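Clidammont Reading Room – Shelving and Book Handling Inspection
Checklist with comments 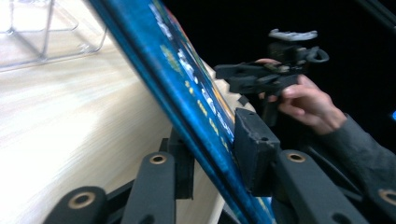

Blue book-like object with glossy cover, at the light wooden table.

Site: Clidammont, ground floor
Inspected by: Veronica Pop
Date: 21 August 2019
Stock on register: 2,462 items
Bays in use: 7

Marking: OK = no action. A = action needed, see comment. N/A = does not apply here.

1. SHELVING

1.1 Bays fixed to wall – OK
Brackets checked by hand on every bay. Bay 4 was refixed by Tudose in December and has not moved.

1.2 Shelves level and seated on all pegs – A
Bay 6, second shelf from the bottom, is missing a peg at the back left. The shelf rocks when large books are put at that end. Atlases moved to the shelf below until the peg is replaced. Pegs are the short Doltico type. The long ones do not fit, please do not order them again.

1.3 Nothing stored on top of bays – A
Two boxes of old magazines on bay 2. Taken down during the inspection and left by the office door. They need a proper home or to be thrown out.

1.4 Shelf edges free from splinters and sharp corners – OK
Edge of bay 3 has been sanded. Still a bit rough to the touch but nothing that would catch a sleeve.

1.5 Shelves not packed too tight – A
Bays 1 and 5 are too full. Books have to be pulled out by the top of the spine, and several have torn there. Leave enough slack on each shelf to get a hand round the book.

2. TABLES AND SEATING

2.1 Table tops clean and dry before books are put down – OK
Wiped at opening. Damp cloth first, dry cloth after. The spray cleaner left under the sink is for the kitchen only and leaves a film that glossy covers stick to.

2.2 Tables steady – OK
The one by the window had a folded card under a leg at the last inspection. Foot now adjusted and the card removed.

2.3 Chairs sound, no loose legs or backs – A
One chair with a loose back rail. Labelled and put in the store. Not to be brought out again for busy afternoons.

2.4 Walkways clear between tables and bays – OK
A pushchair can get through on both sides.

3. BOOK HANDLING

3.1 Books gripped by the sides, not pulled by the head of the spine – A
See 1.5. Also a habit with returns, where people hook a finger over the top. Push the books on either side back a little and take hold of the middle.

3.2 Glossy covers held firmly – OK
Glossy covers slide against each other when carried in a pile. Carry a few at a time, with the largest at the bottom. Most of the dropped books in the accident book were on the top of a pile.

3.3 Page edges checked for damage on return – A
Being done at the desk but not written down. Use the returns sheet. A tick is enough if there is nothing wrong. Dents, stains and loose pages get a line each.

3.4 Covers wiped – OK
Soft dry cloth for glossy covers. Plain cloth bindings are not to be wiped, only brushed.

3.5 Repair tape of the right sort – A
There was brown parcel tape in the repair drawer. Removed. Use the clear Vollamero book tape, which is on the top shelf in the office. If it runs out, put the book aside and wait.

4. TROLLEY AND STEPS

4.1 Trolley wheels turn and brake holds – OK
Brake is stiff but holds on the slope by the entrance.

4.2 Trolley loaded evenly – A
Found loaded on one side only, with the heavy books at the top. Heavy books go on the bottom shelf, both sides filled before the top is used.

4.3 Kick stool in good order – OK
Rubber ring in place. Drops to the floor when stood on, as it should.

4.4 Step ladder – N/A
Now kept at the other building. Anything above the reach of the kick stool is to be left until it can be borrowed.

5. GENERAL

5.1 Exits clear and signs visible – OK

5.2 Lighting working – A
Tube flickering over bay 7. Reported to Tudose.

5.3 Signs of damp or insects near stock – OK
Outside wall behind bay 1 checked with books taken out. Dry, no smell. Check again in December when the heating has been on for a while.

ACTIONS CARRIED FORWARD
Peg for bay 6 (1.2) – V. Pop to order
Magazines from bay 2 (1.3) – office to decide
Thin out bays 1 and 5 (1.5)
Chair repair (2.3)
Returns sheet to be filled in daily (3.3)
Tube over bay 7 (5.2) – Tudose

Copy to be kept in the green folder behind the desk. The previous checklist can come out once the two outstanding items on it have been copied across.

Signed: Veronica Pop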